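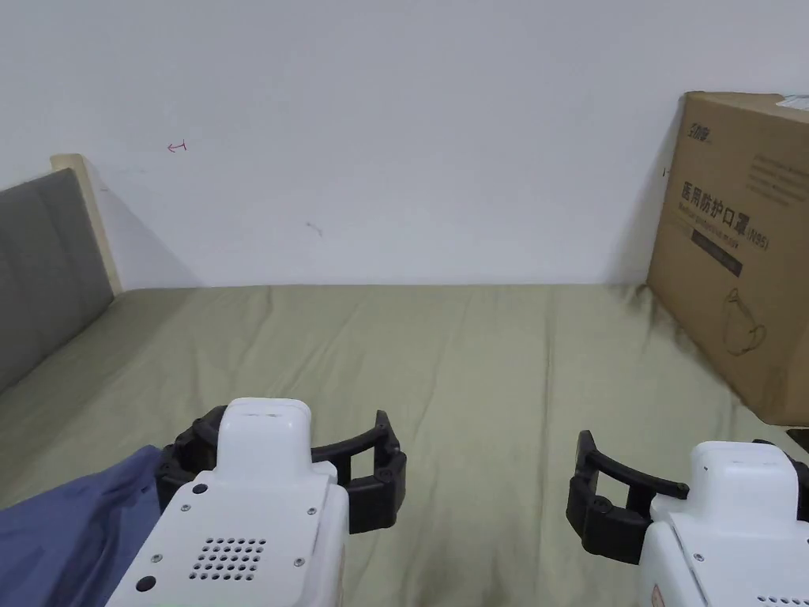 Bedroom station, Plidus site: paired hand-held grippers at the bed.

Inspection Checklist – Hand-Held Gripper Work on Soft Goods
Grovov Workplace Standards, 30 November 2022

Applies to all folding and bedding tasks carried out with Vavier grippers. Record each item as Met, Part Met or Not Met.

1. Work surface
Sheet fitted and large creases smoothed before each session. Stored goods moved clear of the reach of both tools.
Result: Part Met
Comment: A carton marked N95 remains on the bed. Relocate before the next inspection.

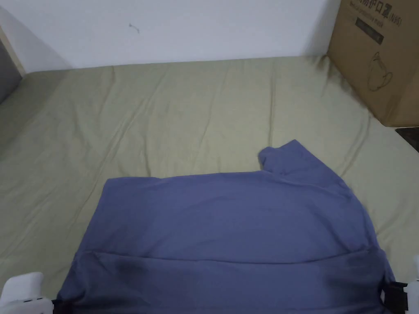 2. Handling of garments
Operators must grip fabric at the edge and keep both tools low while a fold is being made. Jaw pads are to be checked for snags every 66 cycles and the check entered in the log. With a T-shirt, where the bottom portion is doubled back on itself, the two tools should hold the lower edge from opposite sides so that the band stays even. Lifting above shoulder height is not permitted.
Result: Met
Comment: Log complete to cycle 274.

3. Labels and indicators
Each tool to carry a legible label. Indicator light to be confirmed before the trigger is used.
Result: Met
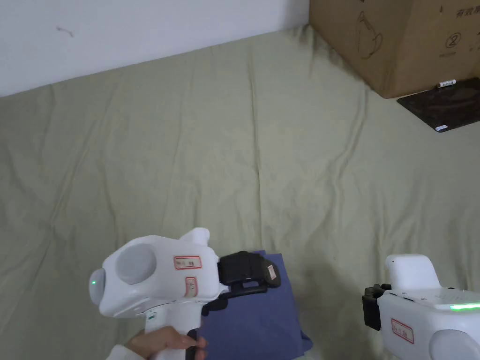
The operators' representative at Nel asked that the indicator check be done by a second person, as the light is easily overlooked once work has begun. Grovov has accepted this as a recommendation only – it will be reconsidered in July.

4. Floor and access
Walkway beside the bed kept clear. Cables coiled and secured away from foot traffic. Packaging and papers removed at the end of each shift.
Result: Not Met
Comment: Packaging and papers at the floor edge. A coiled yellow cable hangs against a white metal frame; provide a wall hook.

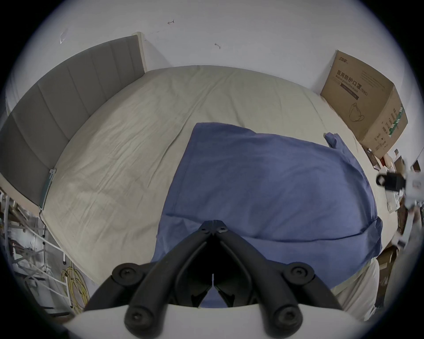 5. Mechanical condition
Jaw linkages, pivot caps and screws inspected by hand with power off. Any looseness to be reported and the tool withdrawn until repaired.
Result: Met
Comment: Next inspection of linkages due in 6 weeks.

Corrective actions for items 1 and 4 are to be closed within three working days.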